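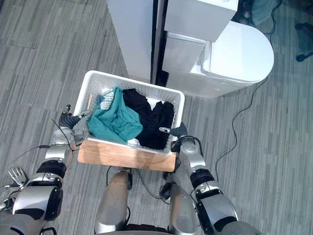

Ticket: Warkix Wide camera app, photos lose lens correction after export
Status: Open (reopened by customer)
Opened: 7/1/24
Customer: Yupin Rungrueang
Phone add-on: Hidley clip-on wide lens

Customer wrote:
I updated Warkix in June and the curve correction stopped sticking. It looks fine in the preview. Then I export and the edges are bent again. I have 3,122 pictures in the app library and I'm not going to fix them by hand. Your help page says to "restart your device." I did that before I read it.

Support (Heltari help desk):
Thanks for getting in touch. Please turn off Save Space in Settings, then export again. This clears up most export problems.

Customer wrote:
Save Space was already off. I turned it on and off anyway. Same bent edges. Which export problems does it clear up? The release notes don't list any.

Support:
Could you try removing the lens profile and adding it back? Choose Hidley from the list, not Auto.

Customer wrote:
Did that. With Auto, 10 test exports, all bent. With Hidley picked by hand, 5 came out straight and the rest didn't. I used the same settings every time, so I don't believe the profile is the whole story. The straight ones were all taken with the phone upright. Maybe that means something and maybe it doesn't.

Support:
That is useful, thank you. We have passed it to the app team. In the meantime, you could reinstall Warkix.

Customer wrote:
Will a reinstall wipe my edits? Yes or no, please. The last time an app told me my work was "safely synced" I lost a summer of it.

Support:
Edits are kept if sync shows Complete. Yours shows 1,589 items waiting, so please do not reinstall yet.

Customer wrote:
So the advice before this one would have cost me half the library. Noted. I exported the same pictures through Peixoto and the correction held, sideways ones included. I'd look at how Warkix reads rotation.

Internal note:
Repeated on a test phone. Sideways shots drop the profile on export, upright shots keep it. Changed from "user settings" to "bug." No fix date yet. Customer has asked that the ticket not be closed automatically again.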